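Week 3: who pays for the station?

Okay, so last time I left you with the Gaton interchange, and I promised we'd get to the money. The bus operator, Akbari, wanted a covered link to the rail platforms. The city said fine, but only if ridership hit 2950 a day. The February count came in at 723! I still think the link was worth building (we can fight over that in class).

Read the Gamel report before we meet, at least the funding chapter.

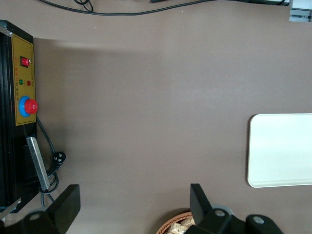 Week 4: fares and transfers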